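Betreff: Re: Yoga Nidra bei Schlafproblemen, eure Erfahrungen?

Hallo in die Runde,

bin erst heute zum Antworten gekommen, die Woche war voll. Danke für die vielen Rückmeldungen zum Thema Einschlafen! Ich zitiere mal die Mail, auf die ich mich beziehe:

> Ich wache seit dem Umzug nach Tolberg fast jede Nacht gegen drei auf und liege dann bis fünf wach. Yoga Nidra am Abend hilft mir beim Einschlafen, aber nicht beim Durchschlafen. Macht das jemand von euch auch mitten in der Nacht? Und wenn ja, mit Aufnahme oder ohne? Ich habe Angst, dass mich das Handy erst recht wach macht.
>
> Der Kurs in Vondville ist leider voll.

Also, ich mache es nachts, und zwar seit Juli. Anfangs mit Aufnahme (ein alter MP3-Player ohne Display, für ein paar Euro vom Flohmarkt, heiß geliebt), inzwischen meistens ohne. Die lange Fassung von 329 Minuten, die jemand auf der Liste mal erwähnt hatte, war hoffentlich ein Tippfehler ... ich nehme eine mit 13 Minuten und bin oft schon beim linken Knie weg.

Was ich anders mache als abends: Ich lasse den Vorsatz am Anfang weg und fange direkt mit dem Körper an. Rechte Hand, Daumen, Zeigefinger und so weiter, ganz langsam. Wenn ich den Faden verliere, gehe ich zurück zur Hand und ärgere mich nicht. Na ja, manchmal ärgere ich mich schon.
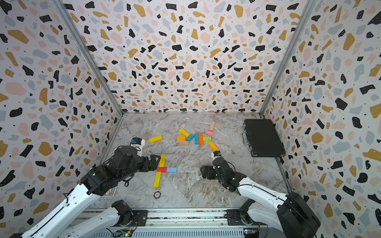 ## Was bei mir nachts geholfen hat

- Uhr umdrehen! Seit ich nicht mehr weiß, wie spät es ist, rechne ich auch nicht mehr aus, wie viel Schlaf noch übrig bleibt.
- Länger ausatmen als einatmen, ohne zu zählen. Zählen macht mich munter.
- Warme Socken. Klingt nach Oma, ist aber bei mir die halbe Miete.
- Wenn gar nichts geht: aufstehen, im Sessel sitzen, bei kleinem Licht etwas Langweiliges lesen und erst zurück ins Bett, wenn die Augen zufallen.

Ein Schlaftagebuch habe ich auch geführt, 12 Wochen lang. Die ersten Wochen waren ernüchternd, danach wurden die Wachphasen kürzer. Ob das am Nidra lag oder daran, dass ich nachmittags keinen Kaffee mehr trinke, kann ich euch nicht sagen. Ich habe leider beides gleichzeitig angefangen. Und falls das bei dir schon länger so geht, sprich es ruhig mal in der Hausarztpraxis an, bei mir wurden damals auch die Schilddrüsenwerte kontrolliert.

Zum Kurs: In Flondbridge gibt es beim Studio Thygesen eine Abendgruppe, da waren letztes Mal noch Matten frei. Decke und Kissen bitte selbst mitbringen, der Boden ist kalt. Ich fahre von Tolberg aus mit dem Bus 213, der hält fast vor der Tür, und zurück nimmt mich meistens jemand im Auto mit.

Mich würde noch interessieren, ob jemand Erfahrung mit Nidra in Seitenlage hat. Auf dem Rücken zwickt es mir inzwischen im Kreuz, auch mit Rolle unter den Knien.

Liebe Grüße und gute Nacht an alle Wachliegenden!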